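Menzies Robotics Laboratory reports outdoor navigation method that learns from 30 hours of walking data

CLOTULACH, 6 February 2021 – Researchers at the Menzies Robotics Laboratory have published a method that lets a mobile robot choose a path across open outdoor ground using a single forward-facing camera and a rough goal direction. The method, named Posto, does not need a map of the site made in advance.

Most outdoor navigation systems of this type depend on a surveyed map, a laser scanner or both. They perform well on sidewalks and marked paths, where the edges of the route are clear. Large paved areas are harder. A plaza offers many valid routes, few nearby landmarks and long stretches of ground that look nearly the same from one image to the next.

Posto treats the task as a ranking problem. At each step the software proposes a set of short candidate paths, scores each one against the current camera image, and passes the best-scoring path to the robot's motion controller. The scoring network was trained on 30 hours of recordings made while an operator steered the robot by remote control. Path labels were produced automatically from the robot's own motion, with no hand annotation of the images.

"The operator's route is one good answer out of many," said Ivana Lucero, lead author of the paper. "If you train the network to copy it exactly, the network gets punished for other routes that were just as good. Ranking removes most of that problem."

The recordings cover plazas, service roads, paved courts and the walkways between buildings. They were made in daylight, under both clear and overcast skies. The team kept images with motion blur and low contrast in the training set. In early tests, a network trained only on sharp images gave unstable scores when the robot's gait shook the camera. 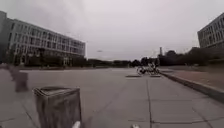

Curbs received separate treatment. A low curb seen from a shallow angle can take up only a few rows of pixels, and the network at first scored paths across a curb almost as high as paths beside it. The team added a second training signal, taken from the robot's body tilt, that marks places where the ground height changes. With this signal in use, the number of curb contacts in the test runs fell from 30 to 8.

The method was evaluated in 300 test runs on sites that do not appear in the training data. A run was counted as complete when the robot reached the goal area without operator input. Full results by site type, including all failed runs, are given in the paper's appendix.

Moving people and bicycles remain a limit. Posto scores each image on its own and does not predict where a cyclist will be a second later. In the present version, a separate safety layer slows or stops the robot when something moves into its planned path. This layer is cautious – in busy areas it accounts for most of the delay measured in the tests.

"We would not call this a crowd navigation system," said Finlay Strachan, who designed the test procedure. "It handles open ground and fixed obstacles. For moving traffic it waits, and sometimes it waits too long."

The team also reports weaker results at dusk and on wet paving, where reflections were at times scored as obstacles. Neither condition is well covered by the current recordings. Further data collection began in January.

The scoring network runs on the robot's onboard computer and needs no network connection during operation. Each planning step draws from a fixed library of 1,000 candidate paths, which is filtered by current speed before scoring. The library was generated once for the robot's turning limits and would have to be rebuilt for a platform with different limits.

The laboratory is releasing the training code, the path library and the test protocol for research use. The recordings will follow after faces and license plates have been masked. Brolusov, an engineering firm that works with the laboratory on motion control, supplied the controller interface used in the tests.

The paper's authors are Ivana Lucero, Finlay Strachan, Petro Savchuk and Skye MacBrayne.

Media contact: Dougal Cairns, Communications Office, Menzies Robotics Laboratory, Clotulach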